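Household Cleaning Cloths and Water Use in Rustthorpe
Student project report, May 26, 2022

1. Background
Reusable cloths are often recommended in place of paper towel, but the water used to launder them is seldom counted. This project estimated that water for a group of households in Rustthorpe during April. Residents on the Welen estate were asked to keep a simple laundry diary for 30 days. 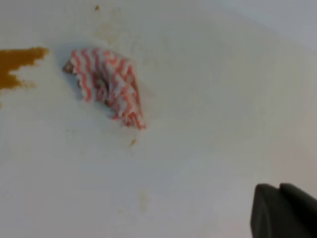 Figure 1. Striped cloth on a white surface with faint smudges.

2. Method
Each household recorded the date of every wash, the program selected and whether the load was full. Water per load was taken from the machine's manual. Where the manual was missing, the default value in the Vuorinen calculator was used. Hand rinsing was recorded separately, in litres, using a marked bucket.

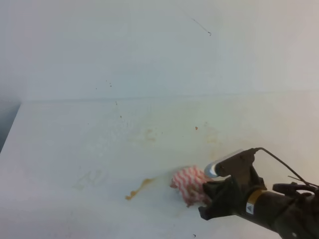
Diaries with more than seven blank days were left out of the analysis. The remaining diaries gave 668 usable entries. Entries were checked twice against the paper copies, and errors in units were corrected — mostly millilitres written as litres.

3. Results
Hand rinsing used more water than expected. In several homes it exceeded the share of machine water assigned to cloths. Half loads were common on the estate's older machines, which have no load sensor.
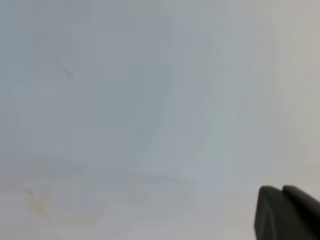

The highest monthly total for a single household was 1,000 litres, in a home with a daily wash. Brasia, the second street surveyed, had lower totals but also fewer diaries, so the two areas should not be compared directly.

4. Limitations
The diaries were self-reported. Colour of cloth, fibre type and detergent were not recorded.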